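Home Features Workshops Archive Subscribe

A morning with the arms at Kuvham

The Kuvham workshop opens its doors to visitors once a year, in March, and by nine in the morning the line reached the bike racks. I had come to see what a small firm does with robot arms when there is no car factory involved. Kuvham assembles electrical parts for builders, mostly junction boxes and covers, in runs too short for the big plants to bother with.

Beverley Brunton runs the shop floor and led our group. She started at the packing benches, where all the work is still done by hand. A typical order is 800 boxes. Some customers want 70.

"A machine that only makes one thing is no good to us," she said. "By the time you've set it up, the order is finished."

For the past two years the firm has been working with Protari, a robotics company of 33 people based across the river. Protari does not sell Kuvham a finished machine. It sends engineers, and the engineers teach the arms one task at a time. Gayan Siddiqui was there for the open day and took most of the questions. A boy at the front asked how strong the arms were. Siddiqui said they were weaker than he was, and that this was on purpose, so people could work next to them.

The task picked for visitors was a lesson in handling a box and the part that goes on it. This sounds simple, and for a person it is. For the arm it means knowing where the box is, how high it stands, and how hard to press before something slides. Much of the teaching is done by people standing at the same table, moving parts and steadying them while the gripper is close by.

Manaia Pomare, who trained as an electrician, does a lot of that work now. She told me the first weeks were dull – the same few moves, over and over – and that she got used to it sooner than she expected. What still bothers her is the cables. They never lie the same way twice, and she spends part of each day pushing them back where they belong.

The smoky, see-through frame sits right on top of the white junction box, and the work around it takes a hand on each side. 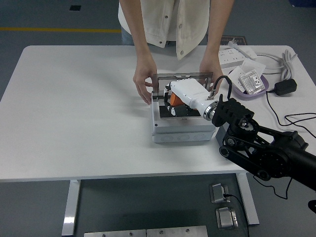 What comes next

Brunton would not promise a date for putting the arms on regular orders. In the last trial the count was 59 good boxes in an hour, and she wants to see that repeated before she changes anyone's shift. The next lesson will be lids. The group behind ours was already waiting at the door, so we handed back our safety glasses and went out through the packing room, where the benches were busy.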